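**Toy drum**

A toy drum is a small percussion instrument made for children, usually a scaled-down and simplified version of a snare, tom or hand drum. It has a round shell, one or two heads stretched over the open ends, and in most cases a stick or a pair of sticks. Toy drums are sold as single items, in boxed rhythm sets with shakers and bells, and as part of mixed toy assortments.

## Construction

The shell gives the drum its shape and most of its color. Shells are made of bent wood, molded plastic, tinplate or heavy cardboard tube. Red is a traditional color for the shell, often with a gloss finish, and many older drums carry printed bands or zigzag cord lines copied from military field drums.

The head, also called the skin, may be animal hide, treated paper, cloth or plastic film. Hide heads are cream or off-white and vary slightly in tone from one drum to the next. Plastic heads are cheaper and keep their tension better in damp rooms.

Heads are fixed to the shell in several ways:

- **Tacked heads.** The head is pulled over the rim and held by a ring of small tacks or studs. The pitch cannot be adjusted.
- **Roped heads.** Cord runs between two hoops and is tightened by sliding loops. On many toy versions the cord is only decoration.
- **Hooped heads.** A hoop presses the head down over the shell, sometimes with screws.
- **Molded heads.** Head and shell are made in one piece, as in most drums for infants.

Tacked drums are common in small sizes. A loose tack is the usual fault, and it tends to appear where the head meets the shell on the side that is struck most.

## Sticks and beaters

Toy drumsticks are shorter and thicker than those used by adult players. Light-colored wood is standard, left bare or given a clear coat. Tips are rounded, and sets for younger children replace the tip with a ball of felt or rubber. Some small drums come with one stick only and are meant to be struck with the stick in one hand and the palm of the other.

Sticks are lost more often than drums. Children also use whatever else is within reach, including spoons, blocks and toy hammers. A hard plastic hammer can dent or split a hide head, and some makers print a warning on the box.

## Use in play

Young children begin by hitting the drum at random and later start to copy simple patterns. In group settings the drum is used to mark the start and end of an activity, to set a walking pace, or to stand in for thunder, footsteps or a knock at the door in a story.

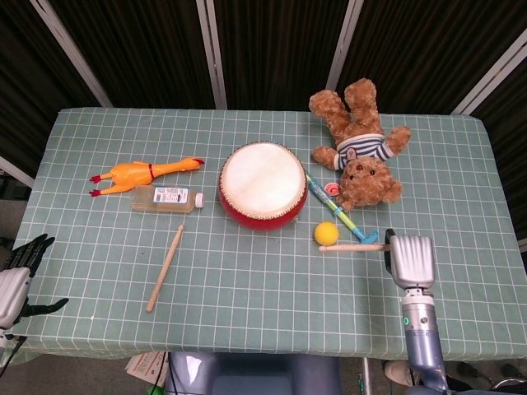

Drums are often grouped with other toys that make or invite noise, and with soft toys that take a part in the game. A teddy bear may be the audience, the band leader or the patient who must be woken up. Rubber chickens are a frequent companion piece in comic play, and many types squeak when pressed. Play worker Hemi Ruawai, in the handbook *Small Sounds* (Trokilis, 18 pages), sorts such toys into 2 groups, "things you hit" and "things that answer," and places the drum in both.

## Makers

Most toy drums are sold without a well-known name. Among smaller producers, Wulex makes plain wooden drums with tacked heads, and Ornetti is known for tinplate models with printed parade figures. The Ornetti No. 3839, a red drum with a single stick, was made in 4 sizes and is the model most often seen in secondhand listings. The Yang rhythm box pairs a small drum with a triangle and two shakers.

## Care

A hide head should be wiped with a dry cloth and kept away from radiators and direct sun, which shrink the skin and can pull it from the tacks. Spilled liquid should be blotted at once. Plastic heads may be cleaned with a damp cloth. Drums should be stored with nothing resting on the head.

## See also

- Tambourine
- Rattle
- Squeaky toy
- Rhythm set

*Last revised April 2025*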